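# Black marble kitchen counter: talk me out of it

**Board:** Kitchens & Baths > Surfaces

### gravelpit_gary

We're redoing the kitchen and my wife has found a slab. Black, polished, white veins running through it like lightning. It's at Prudholm, in the back row where they keep the things with no price tag on them, which should have been my first clue.

The quote is $300 more than the gray quartz I had quietly picked out in February and told no one about. I cook most nights, I cook with lemons and tomatoes, and I am not a man who owns a coaster.

So talk me out of it. Or talk her out of it. She's reading over my shoulder.

### tessellate

Marble and lemons. You'll have a map of every salad you ever made. Acid etches it, sealer or no sealer, because sealer slows down stains and does nothing for etching. On white marble the etch marks are a little dull and you can pretend. On polished black they look like somebody set down a ghost.

Get the quartz.

### Findley_Rd_Mom

I've had black marble for six years and I'd buy it again tomorrow. Yes, it etches. So what? My floors have scratches and my car has a dent and I still use both. You people talk about counters like they're going to be inspected.

The thing that WILL drive you nuts is dust. And crumbs, and flour, and that haze you get from wiping with a cloth that has any soap left in it. I wipe it, I dry it with a second cloth, I walk to the other side of the kitchen, the sun comes in low, and it looks like I cleaned it with a pancake.

### tessellate

"I'd buy it again" followed by a paragraph about cleaning it with a pancake. Noted.

### Findley_Rd_Mom

I also have children, and I would get those again too.

### p_eynon

Stone guy here, or I was until my knees filed a complaint. A few things before this turns into the usual.

First, find out whether it's marble at all. Half of what gets sold as black marble is something else with a nicer name on it. Ask Prudholm for an offcut and leave a slice of lemon on it overnight. If there's a dull ring in the morning, it's calcite and it will behave like marble. If there isn't, you may have a granite, a quartzite, or a porcelain slab printed to look like stone, and all of those are easier to live with.

Second, ask if it's been resined or dyed. Some black slabs get helped along at the factory. Wipe the offcut with a white rag and a bit of acetone. If the rag comes up gray, walk away.

Third, honed. A honed finish etches just as easily but you can't see it nearly as well. It does show grease. Pick your enemy.

Prys Eynon

### gravelpit_gary

Is it normal to sign a forum post?

### p_eynon

It's normal to sign your work.

### counterpoint_dan

I'm going to disagree with Prys on honed. We had ours honed and regretted it inside of a month. Every handprint looked like a crime scene. Paid a fellow named Tymoshchuk $432 to bring the polish back up on the island and left the rest, so now we have two kitchens that don't match and I get to hear about it at Thanksgiving.

If you like the look of that slab in the yard, you like the polish. Take that off and you've bought a chalkboard.

### p_eynon

Did you put an enhancing sealer on the honed surface?

### counterpoint_dan

I put on what the installer gave me.

### p_eynon

So no.

### counterpoint_dan

I didn't say no.

### tessellate

He didn't say yes, though.

### old_mill_house

Our place was built in 1843 and has a slate counter in the back pantry that has been stained by generations of people who did not have the internet to worry on. It looks great. I think the trick with natural stone is to either get it already ruined or get to it quickly. The first scratch hurts and the tenth one is decoration.

That said, I wouldn't put black in a dim room. Gary, what's the light like?

### gravelpit_gary

One window, north side, over the sink. Ceiling cans. The cabinets are going to be white if I get a vote, which is a thing I have been told I get.

She also wants the stone to run down the side of the base cabinets. The yard calls it a waterfall. I call it more slab.

### Findley_Rd_Mom

Do the side! Nobody chops onions on a vertical surface, so it stays nicer than the top.

### tessellate

It gets kicked, vacuumed into, and hit with the dishwasher rack. But sure.

### marlow_kitchens_no

We have the dark stone with the side panel Gary's talking about, polished, white veins with a bit of gold in them. Mostly it's where things get put down. What I'd want a buyer to know is that recessed lights will show up in it as little dots, forever, and you stop noticing after the first winter. Pale things look terrific on it. Wood looks terrific on it. A phone charger looks like a snake.

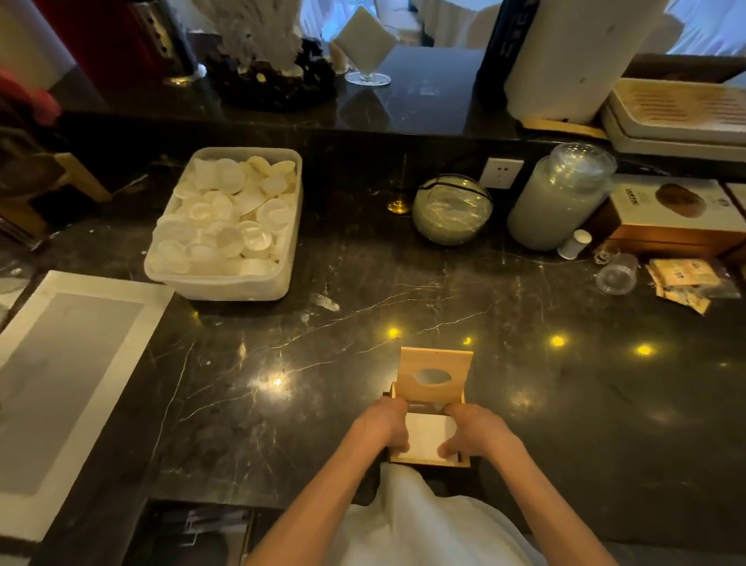
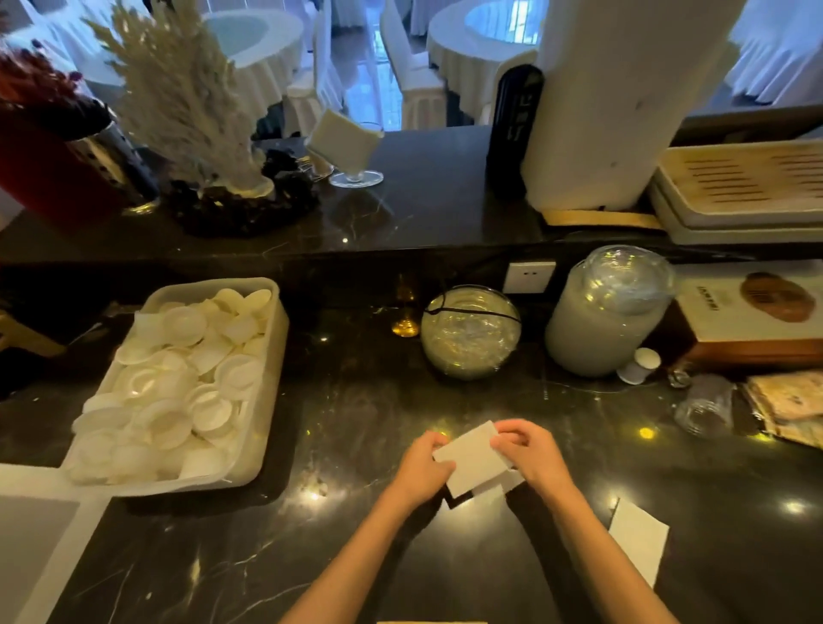

Side panel, next to the drawer:

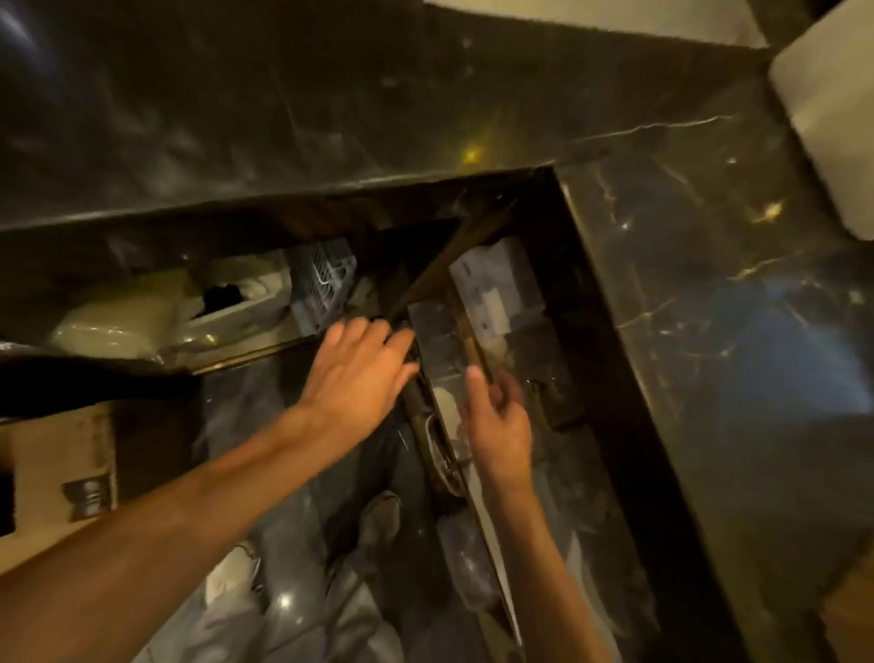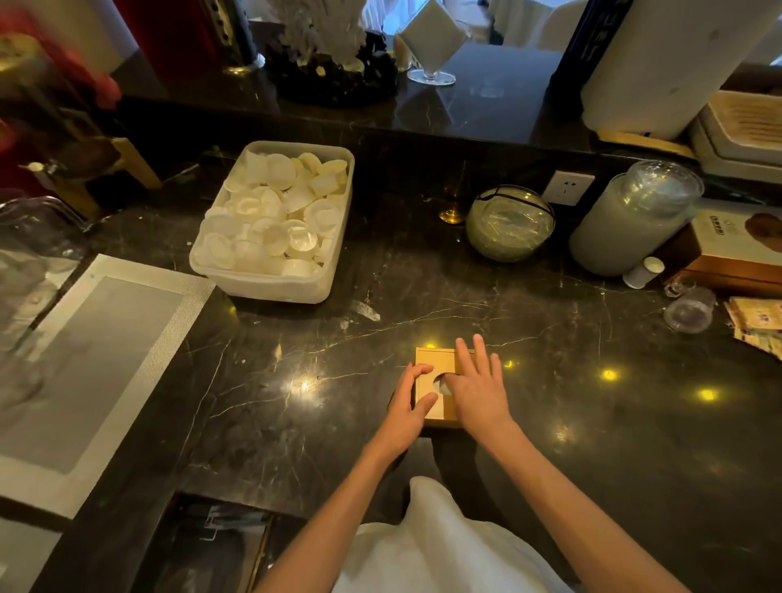 ### gravelpit_gary

My wife has now seen these and made a noise. I don't think I'm winning.

What do you clean it with?

### marlow_kitchens_no

Water and a drop of dish soap, then plain water, then a dry towel. I bought a bottle of Dukura stone spray when we moved in and it smelled like a dentist's office, so it lives under the sink with the other optimism. No vinegar. No "natural" cleaner with an orange on the label either, that's acid with good PR.

### counterpoint_dan

I use Dukura and it's fine. You have to buff it.

### tessellate

Everything in this thread has to be buffed. The quartz does not have to be buffed.

### Findley_Rd_Mom

The quartz also does not have to be looked at.

### p_eynon

Gary, whichever way it goes, stand in the yard with the fabricator and tape out where the sink lands. Those long thin veins can be surface figure or they can be fissures, and you don't want a fissure crossing the narrow strip in front of a sink cutout. Run a fingernail over it. If the nail catches, ask about it, and get the answer on the quote. Ask for a rod in the front rail too.

Prys Eynon

### gravelpit_gary

Got the offcut this afternoon. Lemon is on it now. The lemon is next to a saucer with the rest of the lemon, because apparently we're also having fish. Will report at breakfast.

### gravelpit_gary

7 a.m. There's a ring.

She says it looks like the moon. We're putting down the deposit.

### tessellate

I have a gray quartz sample you can come and visit.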